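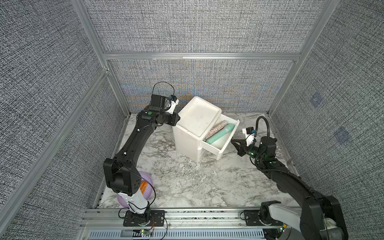

Saodah Siregar wants it on record that a drawer is no place for anything you reach for more than once a day, and that she said so before we spent any of your money. Her view has been passed on to the whole project and is repeated here at her request. We disagree with her about half the time, depending on the drawer.

Progress report to Stisura, small storage grant, December

Where we are. The grant was for finding out which cheap storage units people will go on using after the first enthusiasm wears off. We have placed 178 of them in homes so far, against a target of 200. The missing ones are held up by a delivery that went to the wrong Govindasamy building, where I'm told they are very popular.

The unit. We settled on the white plastic one with a raised rim around the top and a drawer underneath. The rim was Tirta Tjoa's condition. He had lived with a flat-topped model for a month and spent much of it retrieving pens from under the couch. The top now works as a tray, and people fill it first. It gets keys, receipts, half a pack of gum. Once the tray is full they discover the drawer.

What goes in the drawer. We asked households to leave it as they would normally and let us look. Cylinders are the trouble. Anything round finds its way to a corner, and a long round thing ends up lying across the drawer on the diagonal, so a drawer with a glittery cylinder and a mint-green massager-shaped thing in it already looks half spoken for. Hidayah Latuheru has been cutting dividers out of cereal boxes. They look terrible and they work, and two households have asked if they can buy them.

The drawer also has to be usable when it is only partway out, as most people stop pulling the moment they see what they came for. Our first instruction sheet told them to open it fully. We have withdrawn the sheet.

Money. Of the 800 set aside for fittings, 500 has gone on dividers, liners and one label maker, which Ilham Chin has and will not give back. The rest should cover liners through the end of the grant. We would like to move the printing line over to dividers, given what happened to the instruction sheet.

Next. Second visits start once the strays come home. Saodah Mangundap is drawing a version of the divider in something sturdier than cereal box, and Drorkent has agreed to quote for it. Please let us know about the printing line before we place that order.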